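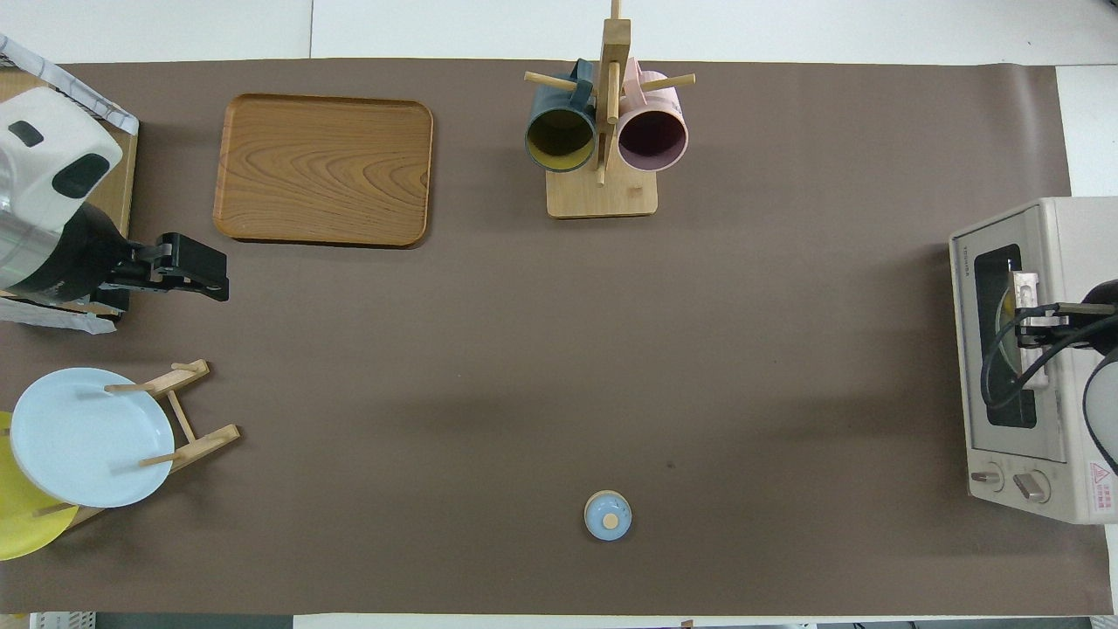
Bare wood in a kitchen fails at the joints first. Water enters the end grain where a peg meets a post or a slat meets a rail, the fibers swell, and the joint loosens after enough cycles. A food-safe oil slows this down, and the whole job takes one evening plus drying time. The method was worked out on light-wood pieces of the usual kind: a mug tree with a square base and horizontal dowel pegs, and a dish rack made of thin slats and pegs. A tray with an orange-brown finish and swirling grain is a different case and is covered in step 6.

What you need

Food-grade mineral oil or a drying oil sold for cutting boards. I use Halás board oil, 231 ml bottle.
Sandpaper, 120 and 220 grit.
Lint-free cotton cloths.
A small artist's brush.
A mat or old sheet to cover the table.

Steps

1. Clear the mugs and dishes. Wash the wood with warm water and a drop of dish soap. Do not soak it. Wipe dry and stand it on edge for 24 hours.

2. Check every peg by turning it gently between two fingers. A peg that rotates needs glue before oil – glue will not hold on an oiled surface. Use a water-resistant wood glue and leave it for the time printed on the bottle.

3. Sand with 120 grit only where the grain feels raised or there are dark water marks. Follow with 220 over the whole piece, always along the grain. For dowels, wrap a strip of paper around the peg and pull it lengthwise.

4. Remove dust with a barely damp cloth and let the surface dry.

5. Apply the oil. Brush it into the joints and the peg tips first, then wipe the flat parts with a cloth. End grain will take two or three passes. Wait 20 minutes and wipe off everything that has not soaked in.

6. For a tray that already has a finish, put a drop of water on the underside. If it beads, the finish is intact and oil will only sit on top and turn sticky. Wash and dry it, nothing more.

7. Leave mineral oil overnight. Drying oils need longer, so follow the label. Spread the used cloths flat outdoors to dry before throwing them away – cloths wet with drying oil can heat up and ignite in a pile.

Repeat when the wood looks pale. A rack in daily use needs it more often than a mug tree.

Comments (3)

wirex_80
Can I use olive oil instead?

Reply from author
No. It goes rancid.

dovetail96
Step 2 saved my rack, four pegs were loose at the bottom rail. Glued in October, still tight.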